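Teaching the Penero kit to load a hard drive

Applies to: Tremomach Penero teardown kit, with the Prondik teach software
Skill level: you have opened a PC before and lived

The Penero kit is sold as a way to get a robot arm taking apart and putting together old desktop computers "in an afternoon." It doesn't say which afternoon. I've been running ours since November and I like it more than I expected to, but the manual skips the parts where you'll lose your temper, so I wrote my own. This page covers one job only: picking a hard drive in its caddy off the fixture and putting it in the bay of a desktop tower.

What you need

The arm, mounted and leveled
The parallel gripper with the plate fingers
The wrist camera
One fixture plate (print it yourself or buy it from Tremomach)
A donor tower you don't love
A drive in a caddy that fits that tower
Prondik, licensed, updated, and restarted after it updated

About that last item. Prondik will let you teach a full job before mentioning that it wanted a restart. The job is then gone. Restart first.

Step 1. Pick a tower and get it ready

Unplug it. Hold the power button for a few seconds with the cord out. Take the side panel off and lay the tower down with the open side up, then push it against whatever stops you've fixed to the table. The manual calls these "datum stops." I used two offcuts and a clamp.

Tidy the cables now. The arm will not move a cable out of the way, and if one is lying across the bay it will press the drive down on it with total confidence.

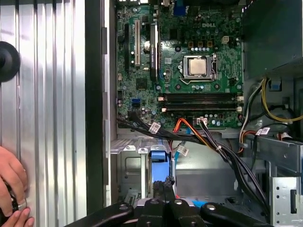

The wrist camera is the best thing in the kit, and it's the first thing to set up once the tower is where you want it. Prondik asks for a landmark, meaning something with hard edges that won't move between runs. Printed logos are good for this, and on a board like ours the white DELL lettering up by the processor socket is about as clear as you'll get. Don't use a cable label. Prondik loves cable labels, because they're white and rectangular, and it will offer you one every time. Then you bump the cable and the arm believes the whole computer has moved. Draw your landmark box by hand and save it under a name you'll know next week. Keep the gripper out of the box too, or the landmark will travel with the arm and be found everywhere.

Step 2. Set the fixture

The fixture plate goes beside the tower, within easy reach of the arm. It holds the drive upright so the fingers can come down on either side. Bolt it. Double-sided tape is mentioned in the manual as a "quick start option," and I can report that it quickly starts to slide.

Put the caddy on the drive before the drive goes on the fixture. If you'll be swapping between caddy types, teach each as its own job. They look alike and they grip differently.

Step 3. Teach the pick

Switch Prondik to Teach and set the speed to 5 percent. The slider will be at 100 when you open the program, whatever you left it at. I have written to Tremomach about this. They thanked me for my interest.

Bring the gripper over the drive by hand, fingers open, and save that as Above. Lower it until the fingers have a decent hold and save that as Grip. Close, lift straight up, and save again. Three points are enough. The software will suggest more, and each one is another thing to redo when you nudge the fixture.
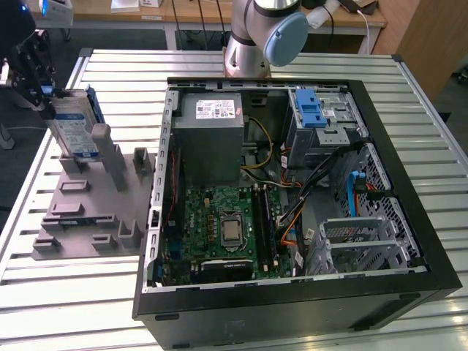
Drive in the gripper at the fixture, tower open alongside.

Grip force is a number from 0 to 200 with no units. Ours runs at 114. I got there by starting low, going up until the drive stopped tilting, and adding a bit for luck. Write your own number on the fixture in marker. It lives in a menu called Advanced Comfort and you won't find it twice.

Step 4. Teach the place

This is where the time goes. The bay has rails, the caddy has to meet them square, and the arm can't feel the difference between "nearly" and "no" unless you turn on Soft Stop. Turn on Soft Stop.

Save a point well clear of the case wall, then one lined up over the bay, then one at full depth. Move between the last two in a straight line. The default is a curved path, which looks lovely and takes the corner off the caddy.

Open the gripper, wait a second, and back out the way you came in. If the drive comes back out with it, your fingers aren't opening wide enough. Widen them in the same job. There's a global setting as well, and it will change every job you've ever saved.

Step 5. Park and check

Before each run, send the arm to its park position and look over both sides of the table. 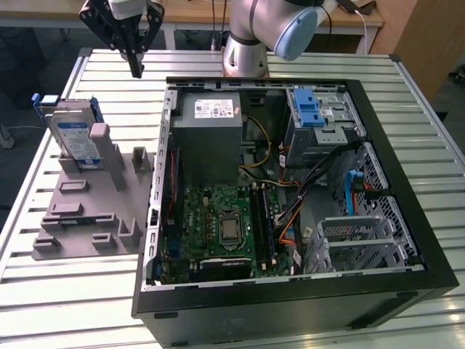

Gripper clear of the tower, drive in its slot.

Run it at low speed with your hand near the stop button. Then run it again. If both go well, raise the speed a little at a time. I've never seen a reason to go to full speed on this job, and the arm has no train to catch.

If it goes wrong

Arm stops and says "Pose disagreement." It has lost the landmark. Check the lighting, then redraw the box.

Drive goes in crooked. Your Grip point is off. Fix the pick and leave the place alone.

Prondik says "Success" and there is no drive in the bay. It means the arm finished moving. Use your eyes.

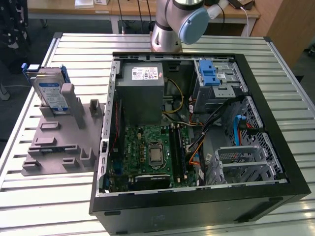 Ouellet wrote in to say that Soft Stop can be set for each point as well as for the whole job, and that turning it on only for the last move into the bay cut out most of the false stops. Ouellet also thinks I'm too hard on the tape, provided the plate is cleaned with alcohol first and left overnight.

I've tried the Soft Stop tip and it works. You'll find it by holding down on the point name until a second menu shows up. The tape I'm leaving to Ouellet.

Is the kit worth it?

For one computer, no, buy a screwdriver. For a bench that sees the same model of tower over and over, yes, if you can put up with Prondik. The arm and the wrist camera are solid. The software update due next is supposed to remember the speed slider.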